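Tribune : pour des règles communes au poste de collecte

Les normes de sécurité des robots industriels traitent de l'arrêt d'urgence, des vitesses, des distances et des efforts admissibles. Elles disent très peu de choses sur le travail qui vient avant, quand des opérateurs enregistrent des gestes avec des pinces tenues à la main pour fournir des démonstrations à une machine. Ce travail occupe pourtant de plus en plus de monde. Il se fait dans des bureaux ordinaires, sur des tables ordinaires, et chaque équipe le règle à sa façon.

Je pense qu'il faut écrire des règles communes, et qu'elles doivent porter d'abord sur le poste. La qualité du modèle, les formats de fichiers et les licences ont déjà leurs groupes de travail. Le poste n'en a pas.

J'ai lu ces derniers mois les consignes internes de deux équipes, Sakano et Rornholm. Celles de Sakano tiennent en 2 pages et parlent presque uniquement de l'étalonnage. Celles de Rornholm sont plus longues, mais la table y est définie par une seule phrase : « surface dégagée ». Chacun comprend ce qu'il veut. Pour l'un, il suffit que la zone du geste soit libre. Pour l'autre, rien ne doit traîner sur le plateau, câbles compris.

Sur un bureau réel, avec des pinces en main, la question se pose tout de suite.
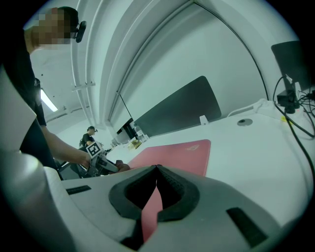
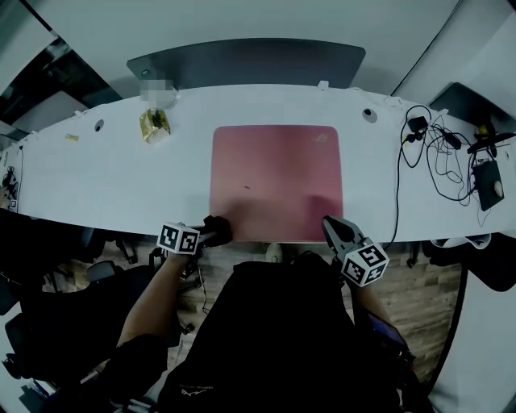
Ce qu'une règle devrait dire

Une règle utile commence par distinguer la zone de travail et le reste du plateau. La zone de travail est l'endroit où les mâchoires se posent, avec une marge suffisante pour les avant-bras. Elle se délimite avant la séance et ne change pas en cours de série. Le reste peut contenir du matériel, à condition qu'il soit inscrit sur la fiche de séance.

Les câbles méritent un paragraphe à part. Un câble qui pend au bord d'un bureau peut être accroché par une manche ou par une chaise. Je demanderais qu'il soit attaché ou passé par les trous prévus dans le plateau. Cela prend deux minutes et ne coûte rien.

Viennent ensuite les marqueurs. Quand les pinces portent des repères noirs et blancs, ceux-ci doivent rester propres, plats et fixés toujours de la même manière. Un repère recollé de travers fausse les enregistrements sans que l'opérateur s'en aperçoive. La vérification devrait se faire à chaque prise de poste et être signée.

Reste la question des personnes. Dans un bureau partagé, un collègue peut se trouver dans le champ sans avoir rien demandé. Flouter les visages est un minimum, et il faut le faire avant que les fichiers sortent du site. Il faudrait aussi prévenir par un affichage à l'entrée et accepter qu'un passant demande le retrait d'une séquence.

L'objection du désordre utile

On m'oppose souvent que les robots devront travailler dans des lieux encombrés et qu'une table trop bien rangée produit de mauvaises données. L'argument est juste. Szulc, qui collecte dans des logements, laisse volontairement les objets du quotidien en place, et je ne vois pas pourquoi on le lui interdirait. Mais un encombrement choisi se note. Si la fiche ne dit rien, celui qui reçoit les données ne peut pas savoir si l'emballage posé au fond fait partie du protocole ou s'il a été oublié là.

L'autre objection concerne le temps. Une campagne de 3 000 enregistrements ne laisse pas beaucoup de place aux formulaires. Je propose donc une fiche par séance, limitée à 9 lignes, à remplir au début et à relire à la fin. Girkon utilise un document de ce genre depuis février et l'a déjà raccourci une fois. Le texte est perfectible, notamment sur les pauses et le poids des pinces, mais il peut servir de base de discussion aux autres équipes.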